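About us, and what happens when you come to see us

Hello, and thanks for clicking through! I started Fatow because I was fed up with folding. I'd spent years working in laundries, I'd gone home every night with sore thumbs, and I had a head full of ideas about machines that might one day do the dull bit for me. These days we're a small workshop in Stetudgate that teaches robots to handle clothes, and we open the doors to visitors on the last Friday of the month.

Most of what we do looks a lot like housework. A puffer jacket on a bed, a hand-held gripper, and off we go.

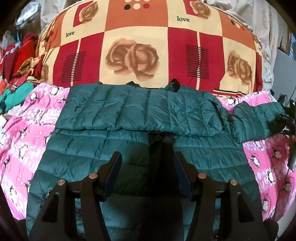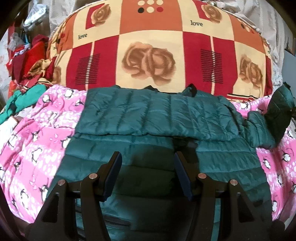 People usually come expecting a big shiny arm whizzing about behind glass. We do have an arm (it's called Kevon, it's bolted to a bench at the back and it's very slow), but the part I love showing people is the part you do yourself. You hold the gripper, you squeeze, you pick up a sleeve or a hem, and you fold the thing the way you'd fold it at home. The recordings go into our training set, and Kevon learns from those.

On an open day we start at 9 with tea and a short talk from me, which I promise to keep short and never do. Then it's hands on. You get a go on something easy first, normally a tea towel, and after that you can pick whatever you fancy from the rails. Children love the socks. Grown-ups nearly always go for a shirt because they think they're good at shirts, and then the collar gets them!

Coats are where it gets interesting for me. Anything padded has a mind of its own. You press one bit down and another bit puffs up, the slippery cloth slides off itself, and a fold that looked fine a moment ago has opened out again by the time you've reached for the other sleeve. A person sorts that out without thinking, a little pat here and a tug there, and it's those little pats we're after. We've got 400 recordings of padded coats and jackets so far and I'd happily take 500 more. If you've got one at home that drives you mad, bring it along, we'd be delighted.

After lunch (soup, bread, cake if I've been organised) we switch Kevon on and let it have a try at the same jobs. I'm not going to pretend it's always pretty. At the spring open day it folded a pair of jeans so neatly that the whole room clapped, and then it spent ages trying to pick up the shadow of a flannel. Visitors seem to enjoy the second sort of thing more than the first, and we learn more from it too, so everybody's happy.

A bit about the rest of us. We share the building with Navickas, a repair shop for sewing machines, and they've been wonderful neighbours. They cut our first set of gripper pads on their own bench, and they've lent us more screwdrivers than we've given back. Between the two workshops there's usually someone about who can answer a question, whether it's about motors or about a stuck bobbin.

We also do visits for schools and colleges during the week. A class gets the morning, everyone has a turn, and we send the teacher a short film of what the group recorded so they can look at it again back in the classroom. Bigger groups are fine but we split them in two, and one half goes next door to look at the sewing machines while the other half folds.

Open days are free. There's room for 40 people, so please book through the contact page, and do tell us if you need a seat or step-free access (use the yard entrance, the front has a nasty step). Parking is on the street. If you've come by bus, get off at the stop by the bridge and walk back towards the church, and we're the blue door just after the bakery.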